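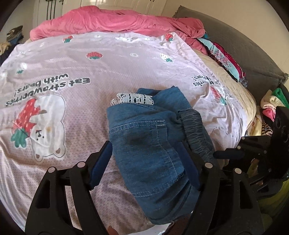

Estela thinks I should quit reading about sleeping pills at bedtime, and she said so again on the phone tonight, in that patient voice of hers. Her view is that a person who lies awake studying insomnia has only herself to thank. I told her she had a point and then, of course, I read for another hour after we hung up.

Aug 9, 2025

So, where was I with all this? I have been off the little white tablets since June, after taking them for the better part of five years, and I never once thought of it as a habit. They came from the doctor, they came in a bottle with my name on it, and I took one with a glass of milk the way my mother took her vitamins. It was only when the pharmacy ran short and I went without for two nights that I found out how much my body had come to expect them. My goodness, what a pair of nights! I shook, I sweated, I cried over a commercial for dog food.

The new doctor at the Zúñiga clinic has been very kind about it. She had me come down a sliver at a time (I bought a pill cutter, and a terrible little thing it was, half the tablet went to crumbs) and she had me write down how long I slept. I have kept that up even though she says I may stop. Last night was 490 minutes in bed and I would guess around 40 of those were spent listening to the refrigerator, which for me is a very good night.

I do wonder how many of us there are. My aunt took something for her nerves all through the years I was growing up, and we children were just told she was resting. I wish I had asked her about it while I could. She would have talked, I think, if anyone had sat down with her and a pot of coffee.

Anyway, Estela wants me to come to the Thursday supper, or whichever evening they have moved it to now, and I said I would bring the peach cobbler if the peaches hold out. I still have to call the pharmacy about turning in the old bottle, which is sitting in the drawer with the rubber bands. I'll do it in the morning after breakfast, and tonight I am leaving the tablet computer in the kitchen and going up with the mystery Estela lent me.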